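Chapter 7
Storage: Drives, Bays and the Cables Between Them

By the time you reach this chapter you have had the lid off at least one desktop computer, and I hope you have stopped being afraid of it. Most of my students at the Nolden evening program come in on the first Wednesday certain that a computer is a sealed mystery, and a few weeks later they are lifting side panels like people checking on a casserole. If you are still a little nervous, that is perfectly all right. Go back to Chapter 6, read the part on static and grounding once more, and come and find us again.

So far we have spent our time on the parts that do the thinking and the parts that deliver the power. Now we come to the part that remembers. Everything a person cares about on a computer (the photographs, the tax returns, the half-finished novel) lives in storage, and in a great many desktop towers that storage is a hard disk drive, a heavy little metal block that you can hold in one hand. It is also the part you will be asked about most often. A neighbor who would never dream of asking you about a memory slot will happily turn up at your door with an old tower under one arm and ask whether you can get the wedding pictures off it.

Drives live in bays, and bays are grouped together in a cage. In older cases each drive was held by four small screws, two on each side, and reaching the far pair could mean taking half the machine apart. Then came rails and caddies, usually made of brightly colored plastic, which attach to the drive and let it slide in and out of its bay with hardly any tools at all. The color is there to help you. On many cases the manufacturer picks one color for everything a person is meant to press, pull or unclip, and once you have noticed that, an unfamiliar case becomes a good deal friendlier.
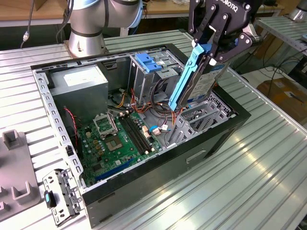

Before any drive comes out, though, there are two cables to deal with. One carries power and the other carries data, and on a SATA drive both have flat connectors with a small L-shaped key, so that they can only go in one way. Hold the connector itself when you unplug it, never the wires, and pull straight back. I have a box on my shelf of drives with snapped connectors, and nearly every one of them was broken by somebody in a hurry who wiggled it from side to side. I broke two of them myself, so I say this with affection.

Next comes the matter of reading what you have. My old teacher, Abelardo Riquelme, ran the repair bench at Mokoena for years, and he would not let anyone carry a drive across the room until they had written down what it was. He kept a green ledger for the purpose – by the time I left it had 1,637 entries, all in pencil – and I still think it was the most useful book in the building. You will be keeping a smaller version of it in your workbook.

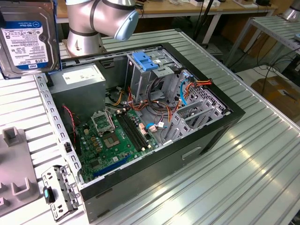
The label on a drive is where your ledger entry begins. It can look like a wall of tiny print, what with the barcode and the regulatory lines, and beginners often feel they ought to understand every word. You don't need to. Look first for the maker and the product line, then for the capacity, which tends to be in larger type: on the drive standing at the left, those are WD Blue and 1.0TB. Write both down just as printed, decimal point and all, and then copy the model and serial numbers from the small print while you have the drive in front of you.

You may already be wondering why a drive sold as one terabyte shows up on the screen as something less. It is a fair question, and an old one, and we will work through the arithmetic in Section 7.2.

In this chapter you will learn to:

Identify a drive bay, a cage and a caddy rail
Disconnect power and data cables safely
Remove a 3.5-inch drive and put it back
Record a drive's details from its label
Explain the difference between printed and reported capacity

Words to watch for: bay, cage, caddy, rail, SATA, platter, capacity, form factor

Set aside an evening for the first exercise, and clear more table than you think you'll need.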